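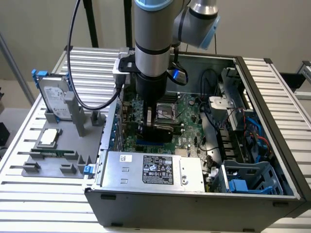

Desktop tower on its side, panel off.

How to measure your eyepiece's true field with a stopwatch

Planetarium software draws a nice circle for your eyepiece. The circle is only as good as the numbers you typed in. Easy to check, one clear night, no math beyond a division.

What you need

Scope, eyepiece, phone with a stopwatch. Red light. Tracking motor OFF (I forgot this in January, felt very dumb).

Pick a star

Needs to be close to the celestial equator. Mintaka in Orion's belt is great in winter. Anything near Polaris is useless, it barely moves.

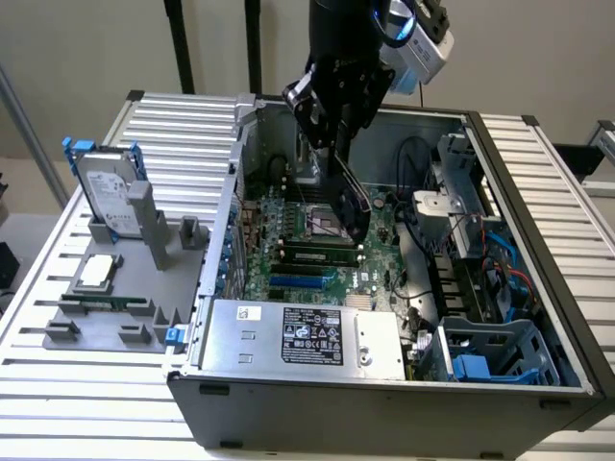
Medium bright is best, too bright and you can't tell when it's really gone. Get it centered, then nudge the scope so the star sits just outside the east edge. Hands off.

Time it

1. Start the watch the second it pops in.
2. Let it drift. It has to go thru the middle, if it cuts across high or low, toss that run.
3. Stop when it winks out on the other side.
4. Do it again, take the average.

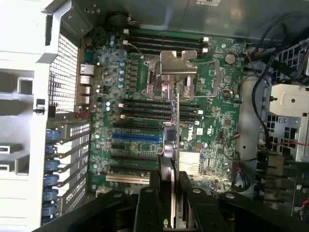 Do the division

Seconds divided by 4 = field in arcminutes. My 9mm gave 91 seconds, so 22.75 arcminutes. Mitra Hassanpour got nearly the same with hers, same model scope.

Put it in the software

Most programs want the eyepiece's apparent field and work out the rest. Change that number untill the circle matches your drift result. Save, then do your other eyepieces. The 20mm takes longer to cross so bring a chair.

Star farther from the equator? Multiply the result by the cosine of its declination. Degrees mode on the calculator!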